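Reference > Building Science > Room Acoustics > Flutter echo

Flutter echo

9 min read
840 shares | 8 comments

Flutter echo is a rapid, regularly spaced series of reflections produced when sound travels back and forth between two parallel, hard surfaces. A short sound such as a hand clap is heard as a buzz, a rattle or a metallic ringing that dies away more slowly than the rest of the sound in the room. The effect is most common in corridors, stairwells, small meeting rooms and long narrow workrooms with bare walls.

Flutter echo is distinct from general reverberation, in which reflections arrive from many directions and blend into a smooth decay. It is also distinct from a single echo, in which one strong reflection arrives late enough to be heard as a separate repeat of the original sound.

Mechanism

Sound striking a large flat surface is reflected at an angle equal to its angle of arrival. When two such surfaces face each other, sound traveling at right angles to them returns along its own path. Each pass removes a small share of the energy, the amount depending on the absorption of the surfaces. Painted concrete, glass, plaster and sealed masonry absorb very little at middle and high frequencies, and a pulse between two walls of this kind can make many passes before it falls below the background noise.

The spacing of the reflections depends on the distance between the surfaces and on the position of the source and the listener. For both placed midway between the walls, a reflection arrives each time the sound crosses the full width of the room. In air at ordinary room temperature sound travels at 343 meters per second, so walls 5 meters apart give a reflection every 14.6 milliseconds, or 68.6 reflections per second. When source and listener stand together near one wall, the strongest repeats fall at the round-trip interval, and the rate is half as great.

At wide spacings the separate repeats can be heard as a rattle. At close spacings they fuse, and the listener hears a faint tone whose pitch is tied to the repetition rate. This tone should not be confused with a room mode, which is a resonance at a particular frequency and is mainly a concern at the low end of the range.

Effect of room shape

Rectangular rooms have three pairs of parallel surfaces, and flutter may occur between any of them. In practice the floor and ceiling are often the least troublesome pair, as carpet or a suspended ceiling of absorbent tile covers one or both. The side walls of a narrow room are the usual cause. The pulse crosses the short dimension many times in a second, and there is seldom enough furniture along the walls to break up its path.
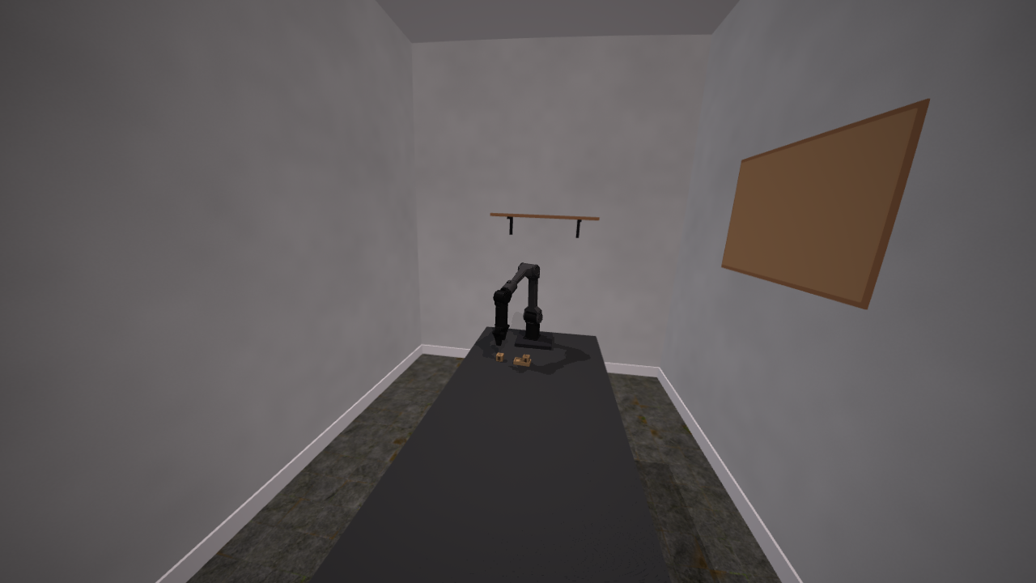
According to one reader of an earlier version of this article, the emphasis on side walls is too strong, and end walls deserve equal attention in any room much longer than it is wide. The reader pointed to the test corridor at Stulell, where carpet tile and lined side walls left an audible slow flutter along the length of the building. The objection is sound as far as it goes. Treatment of one pair of surfaces has little effect on sound moving between another pair, and may make the remaining flutter easier to hear by removing the decay that had masked it.

Tables, benches and similar horizontal surfaces have a limited effect on flutter between walls. A tabletop lies parallel to the direction of travel and interrupts only a thin layer of the sound. It may, however, form a second reflecting plane beneath a hard ceiling, with a shorter spacing than that between ceiling and floor.

Detection

The usual field test is a single hand clap made at several positions between the suspect surfaces. The person clapping should stand clear of large objects and turn to face each pair of walls. Two wooden blocks struck together give a more repeatable sound.

Where a record is needed, an impulse response is measured with a loudspeaker and microphone. Flutter shows as a row of evenly spaced peaks standing above the general decay. The Grisden survey of 2,060 small rooms used this method and graded each room on the height of the peaks. Rooms graded as severe were mostly unfurnished.

Treatment

Flutter is reduced by absorbing the sound, scattering it or changing the angle of the surfaces. Absorbent panels need be placed on only one wall of a pair, provided that they cover the area at ear height. Panels may also be staggered on both walls so that each bare section faces a treated one. Thin materials work poorly below the middle frequencies but are often adequate, as flutter is chiefly a problem in the upper range.

Scattering surfaces, including filled bookshelves and shaped diffusers, keep more sound in the room and are preferred for music. In new construction, one wall can be angled slightly. The Coman design sheets call for a splay of 8 degrees in rehearsal rooms, while the later Kirnent sheets accept 5 degrees where absorbent panels are also fitted.

See also: Reverberation time; Room modes; Diffuser; Sound absorption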